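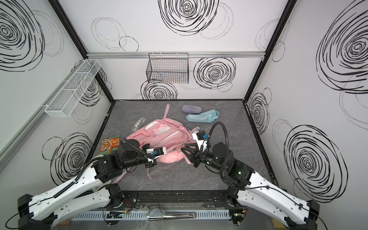 Bag-packing station, two-arm setup, with backpack and pencil cases.

To: Household Tasks Working List
From: Office of the Coordinator, Feltville
Date: Monday, December 26, 2022
Subject: Re: Is bag packing ready for the January review?

Dear members of the list,

The Office has received several replies to the message from Paora Pirihi and wishes to set out its position before the review documents are circulated. The relevant part of the original message is quoted first.

> I have read the draft summary for the January review and have one objection. The summary places "packing a school bag" in the same group as "clearing a table" and "sorting cutlery," and describes all of them as close to ready for home use. I do not think this can be supported.
>
> A fork keeps its shape when it is picked up. A backpack does not. It folds under its own weight, and its straps end up in places that no one planned for. A person deals with this by holding the bag open with one hand, or against a hip, and hardly notices doing so. With two grippers, one of them is occupied with the bag for most of the job, and the other must find the zipper, open it, and put things in.
>
> I would also ask what the summary means by "ready." At Niscombe we would not call a chore done if someone had to stand by for the whole of it.
>
> Paora Pirihi

The Office agrees with the first point. The grouping in the draft was made by the size and weight of the objects, and on that measure a pencil case and a fork are much alike. It did not take into account whether the container is soft. Bag packing will be moved to a separate group, together with filling pillowcases and folding fitted sheets, and members will be invited to comment on that group as a whole.

On the question of zippers, members at Kerslake have asked whether the difficulty lies in seeing the pull or in gripping it. The Office's view is that both matter and that they should be reported separately. On an ordinary child's bag, the pulls may be metal or rubber, may hang loose against the fabric, and may be close in color to the bag itself. A wrist camera brings the zipper much nearer than a fixed camera does, but once a finger is pressed against the bag, that camera's view is largely taken up by fabric.

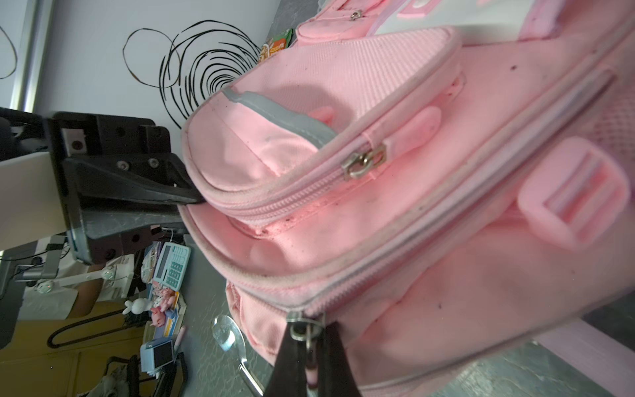
Wrist view at the front pocket, with metal zipper pull and rubber tab.

The second point, on the meaning of "ready," is more difficult. The draft used the word for any chore completed in a laboratory without a person touching the objects. Several members consider this too generous. The Office proposes the following wording for the review:

A chore is ready for home use when it can be completed from an ordinary starting position, with objects the machine has not handled before, and with no person standing by.

Under this wording, the Office does not expect bag packing to be listed as ready in the coming review. Clearing a table may be, provided that glassware is left out. Members should note that the wording says nothing about speed. A household may well accept a slow machine that works overnight – a shop floor generally will not – and the Office would prefer to treat time as a separate column in the table.

Akel has asked how many attempts are required before a result may be entered. The requirement remains 300 attempts per chore, divided between at least two sites. Results from a single site may be sent in for information but will not be counted. Attempts in which the bag was opened by hand beforehand should be marked as such, as these answer a different question.

Members who wish to propose changes to the wording are asked to reply to the full list and to keep their comments to 12 lines or fewer. Longer papers may be sent to the Office as attachments and will be placed in the shared folder.

Yours sincerely,

Office of the Coordinator
Household Tasks Working List, Feltville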